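Revised handling practice for hand-held gripper recording now in force

Trosstead Automation Notes, 4/25/18 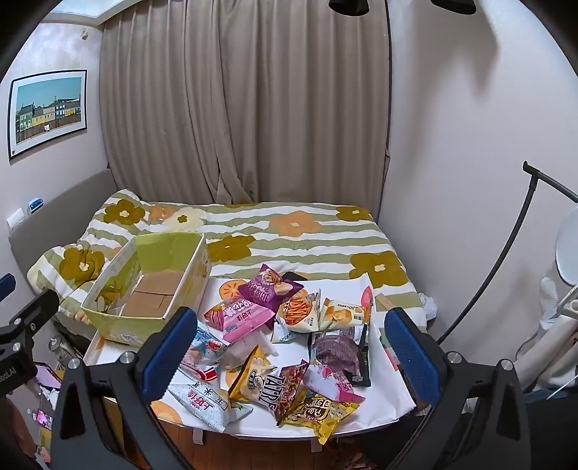 The working group on household handling tasks has published the second edition of its practice note for recording with hand-held grippers. The note applies to all sites that contribute recordings to the Kadatix program, including work done in private homes. Danuta Sowa edited the text and Eugeniusz Borkowska reviewed the sections on safety and labelling.

The main change concerns packaged goods. Under the first edition, snack bags and similar soft packs were treated as a single object class. They are now split by how the pack behaves under the pads: pillow bags with air in them, flat packets, and semi-rigid packs. Operators should record the class before the first grasp. Where a pack is partly covered by another, it keeps its own class and is marked as occluded.

Clause 3 sets out grasp practice for pillow bags. Approach from the side where the space allows, close until both pads are in contact, and lift without further closing. Grasping by the serrated end seal is permitted but must be logged as a seal grasp. A bag that bursts ends the session, and crumbs are to be cleared from the pads before work resumes.

Placement into open-topped boxes is covered separately. Folding cartons with loose flaps at the base are acceptable as targets provided the box stays upright when touched. The jaws may enter the box, but the operator's hand should stay above the rim. Releasing from a height is no longer counted as a valid placement.

On work surfaces, the note now allows low tables and printed covers. Patterned cloth was excluded in 2 earlier drafts on the grounds that printed shapes could be confused with objects. Comments from the Nowicki site argued that homes are full of patterned cloth, and the exclusion was dropped. Smooth covers that slide must be secured at the corners.

Pad inspection remains at every 70 grasps. Ribbed pads are to be replaced when the ribs have worn flat at any point, and both pads on a tool are to be changed together – mixed pairs were the most common fault in last year's audit. Joint screws are checked at the same interval.

Labels in any language are to be transcribed as printed, with no translation in the main field. Text that can be read only in part is entered in part.

Sites using the Nemix logging sheet should move to the new version by June. Comments on the note go to the editor in writing, quoting the clause number.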